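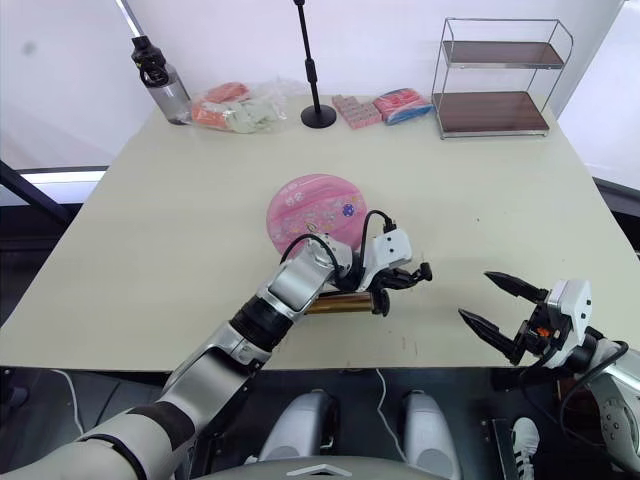

Figure 1. The white table with the things along the back. The rack stands at the right end, both shelves empty.

Tuesday, March 21, 2023
By Eirlys Morgan

A small rack for a shared table: report on the second project of the year

1. Background

The subject of my project is the order on one table. The table is in the room that we call Ellulus, on the ground floor of the Cuvidau building, and it is shared by all students of my year. We are 24 students. Each of us comes there at different hours, puts something down and goes away again. In November I wrote a short proposal to my tutor in which I said that the table is good but the surface is always too small, and that the reason is maybe not the size of the table. My tutor accepted it and asked me to limit the work to the small things, so I do not speak in this report about coats, bags or laptops.

The question was the following: if we give the small things a place with two levels, does the front part of the table stay free for work?

2. The rack

I compared three racks from the catalogue of the shop Kasprzak. The first was of plastic and I found it too weak in the corners. The second was strong, but it had to be fixed to the wall with screws, and for this we did not receive permission. I chose the third one, which is sold under the name Bundex. It has two brown wooden shelves and sides made of metal wire, and it stands by itself. The lower shelf is near to the table top and the upper one is clearly higher, so there is a good space between them. Each shelf is 274 mm deep according to the paper in the box.

Assembly took me one evening. The instructions had only drawings and I put the lower shelf upside down the first time. After I corrected this, the rack stood straight.

I was worried that the wire sides would bend, so I did a simple load test before I brought the rack to the room. I put a bag of sugar of 1000 g on the upper shelf and left it for one night, first in the middle and the next night at the corner. In both cases I measured the height of the shelf in the morning with a steel ruler and I found no difference. I know that one bag of sugar is not a heavy load, but the things on our table are light.

3. The things that stay on the table

For the study I needed a set of ordinary things, so that each trial could begin in the same way. I asked my classmates what they usually leave behind, and I made the set from their answers. At the starting position the things are in a row along the back edge. From left to right there is a clear water bottle with a black cap, then a transparent bag with soft things in it, then the thin black stand with the round base, then the small packages, of which one has a pattern of small squares, and at the end the rack.

The round pink thing with the pale swirls does not belong to the row. I placed it nearer to the middle of the table, together with the cylinder of brass colour. These two were included for a special reason. One can roll and the other is difficult to put next to other things without losing space, and in my experience such objects are the first that disturb a person who wants to write or to draw.

The black stand was a problem in the planning. It is much taller than the rack and it cannot go on a shelf. I thought to remove it from the study, but it is always on the table in reality, so I kept it in the back row. Its base is round and not very big, and things can be put close to it on both sides. 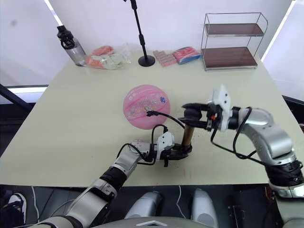
Project Reports, Year 2 — Issue 4 — page 7

4. Method

In every trial the rack was empty at the beginning, as in both of my figures. The person then had to put away the things in the order that seemed natural and to stop when the front half of the table was free. I gave no other rule. I wrote down which thing went to which shelf, and I drew the final position on squared paper.

The cylinder could be placed standing or lying, and I did not decide this for the participants. In the second figure it is upright near the middle of the table, and in the first it is horizontal. I recorded the standing and the lying position separately, for the reason that a lying cylinder needs something next to it which stops it.

I also noted the distance between the rack and the wall. At first I did not think it was important. But if the rack is moved forward even a little, small packages are pushed behind it and are forgotten there — this happened to me two times when I was preparing the table.

5. Results

The lower shelf was used more than the upper one. Most participants put the bag there first, and then the packages on top of the bag or beside it. Many people left the upper shelf free until the end. When I asked why, one classmate answered that she did not want to hide the things from a person who is sitting down. I had expected the opposite, that people would fill the upper shelf first, as it is easier to reach.

The bottle was almost never put on a shelf. It stayed at the left end of the table, where it was at the start. I think this is reasonable. A bottle is something that a person takes again after a few minutes, and the carrying loop on the cap makes it easy to move it when there is need.

The cylinder was laid down on the upper shelf by most participants, against the wire rail at the side. The rail is thin, but it was enough to stop it. For the round pink thing there was no common answer.

6. Discussion

My opinion is that the rack helps, but less than I hoped. The back row was already a kind of order before the rack came, and the participants respected it. What changed is the middle of the table. Without the rack, the small things moved slowly to the front during the day. With the rack, they had a place where they could go back.

There are weak points in my work. All participants knew me, and perhaps they were more tidy than usual. Also the shelves have no edge at the front, so a package which is pushed from behind can fall. I would like to try a low strip of wood there, and to repeat the trials with students of the first year, who do not know the room yet.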